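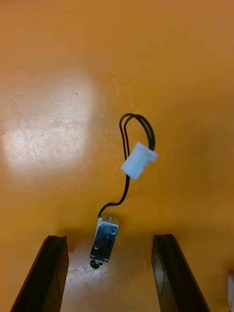
I finished ripping the last of the CDs in May 2022, and the drive now holds 495 albums. The job took longer than it should have, mostly through my own indecision about file naming. I am writing down what I settled on in case I ever have to do it again.

Everything is FLAC at compression level five. I tested level eight on a few discs and the savings were too small to bother with. Ripping was done in secure mode with the read offset set for the drive. Of the whole collection, 23 discs had at least one track that would not verify. Most of those came right after a wash with dish soap and a second pass in an older drive. Four never did, and I kept the rips anyway. The clicks on the second Skedovgate album are in a quiet passage and I can hear them every time.

Tagging was the slow part. The online databases are good on major label releases and poor on the sort of thing I buy, which is short-run guitar pop sold at shows. The Plirna EP came back as a German language course. Navaratnam, the solo project Pranab Karunaratne ran for a couple of years, was listed under three spellings, one of them with the track order reversed. I typed those in by hand from the inlay cards.

My rules, such as they are:

Album artist is always filled in, even when it matches the track artist.
Year is the year of first release. The reissue year goes in the comment field.
Bonus tracks stay with the album but get a disc number of their own.
Genre is left blank. I tried using it and ended up with 60 genres, half of them containing one record.
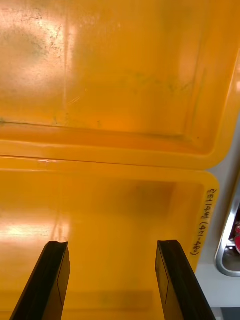

Two bins, side by side.

Loudness took some thought. I scanned everything for ReplayGain and set the player to album mode. Track mode flattens the difference between a loud song and a soft one on the same record, and on something like Merkholm's first album the jump between tracks four and five is the best thing on it. Anything mastered after the late nineties gets pulled down a good deal. The older discs hardly move.

I also went through the live recordings Tahsin Kanagaratnam sent me in July a few years back. They were MP3s at a low bit rate and I left them as they were — converting them to FLAC would only make bigger files. The Obaidul Marikar set has the full version of "Long Division," with the slow ending that was trimmed from the single. The sound is muddy below the vocal and the bass player is mostly a rumor, but the performance is better than the studio one.

Backups are two drives, one of them at my sister's place, with checksums stored next to the files. I verify them twice a year.

Next is the vinyl, which I have put off. Moushumi Ekanayake has offered to lend me her phono preamp, and I need a new stylus before any of that starts. I still have not decided whether to remove surface noise or leave it in.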